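Plirnura opens its Turberg workshop to visitors

Plirnura, the small robotics firm that moved into the old Wetari building in Turberg, held its first open day in June. Visitors were let in from 2 p.m. in groups of up to 17, and many were families from the streets nearby.

Ysaline Picard, who manages the site, gave a short talk at the door and then took each group through three rooms. The first holds spare parts and test benches. The second is for repairs. Most people spent the longest in the last one, where the company showed its simulator on a wall screen.

Engineers use the simulator to try out kitchen jobs before a real arm is switched on. Godfrey Mushi ran the program and took requests from the crowd, while Rehema Minja answered questions about cost and safety. She said the company does not sell to private homes and has no date for doing so. Its one customer at the moment is Nyaga, a catering business that wants help with sorting and plating.

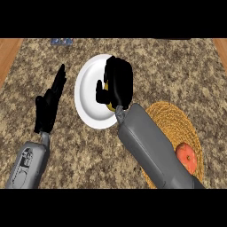 Plating fruit is one of the jobs Nyaga asked for first. Mushi said soft items are harder to handle than boxes or cans, and the hand has to close slowly. In the simulated kitchen, the right hand curls over a yellow item on a white plate while the left stays open and clear of it. A round red-orange fruit sits nearby on a woven mat — Mushi said round shapes still cause the most failed grips.

Visitors could also try a set of control gloves in the repair room. Children under seven had to be with an adult.

Picard said a second open day is planned, with a longer session for school groups. Schools in Turberg can sign up at the front desk.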